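Ticket 483 — Rewi wagon, rough idle and warning light after warm-up
Status: Solved
Opened: 4/17/21
Shop: Griteck Auto Service

First entry. The car is a Rewi wagon, automatic, 156 thousand miles on it, and I love this thing. It starts fine in the morning, then after ten minutes of driving the idle gets lumpy at stoplights and the check engine light comes on. Code reader says lean mixture, bank one. I put in a new air filter in March and the trouble began a week or so after that. Plugs are Nanach, still pretty fresh. Happy to try anything you throw at me!

Reply from the service desk. Great write-up, thank you! Lean codes at idle that fade on the highway make us think of unmeasured air getting in past the sensor. Please check the clamp on the intake hose, both ends, and look at the small breather hose under it. Those get bumped during a filter change all the time. Send us the idle speed with the engine warm, in park, with the A/C off.

Second entry. Warm idle is 737 and it wanders. The clamp at the filter box was tight. The one at the throttle body turned by hand — I could spin it with two fingers! Tightened it, cleared the code, drove to work and back. Much better, but there is still a little stumble when I come to a stop.

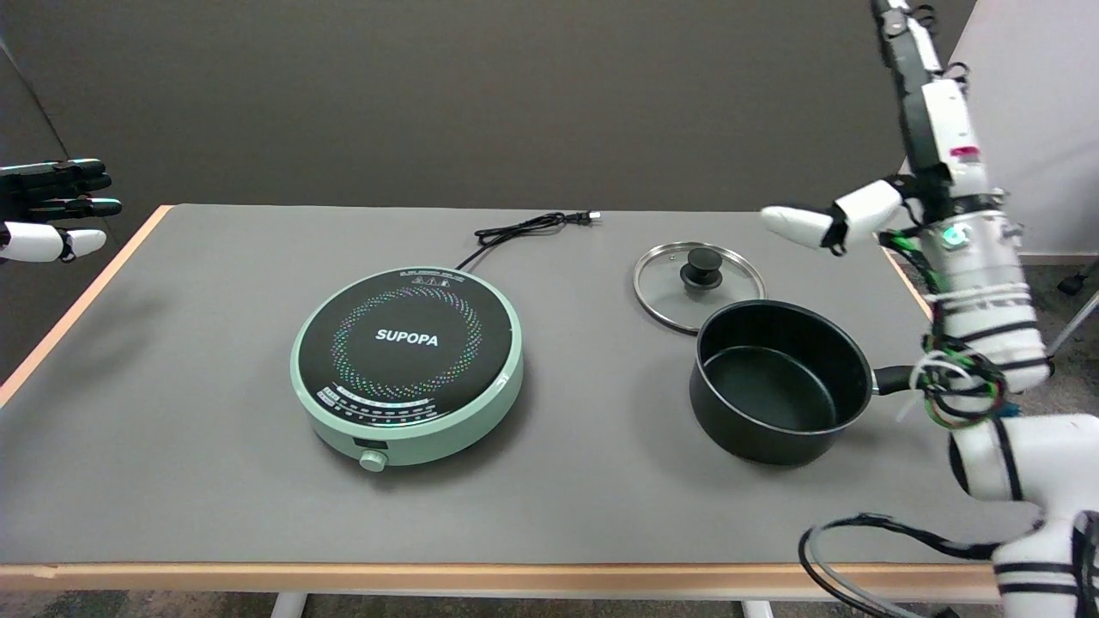
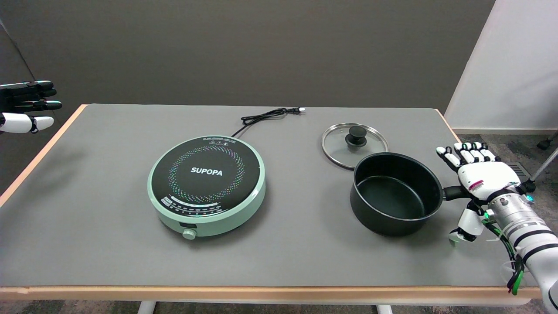
Round cooktop with the SUPOPA name on top, and the black saucepan.

Can I keep driving the car while I wait for parts?
Short trips are fine as long as the light stays steady. If it starts to flash, pull over when it's safe, shut the engine off and call us for a tow.

Reply from the service desk. You are so close! Take the breather hose all the way off and bend it in your hands under a good light. Cracks like to hide on the underside, right where it meets the elbow. If you find one, the Luta replacement hose fits your engine and we have it on the shelf for 78 dollars with both clamps.

Third entry. Found it! There's a split as long as my thumbnail, on the underside, exactly where you said. I picked up the Luta hose at lunch and had it on before dinner (the rear clamp is a pain — go in from the left side with a long screwdriver). Idle is smooth as can be, no light after three days, and it pulls away from a stop like it used to. Thank you all so much, please go ahead and close this one.

Closed by the service desk. Code clear, hose replaced by owner. Reply to this ticket if the light comes back.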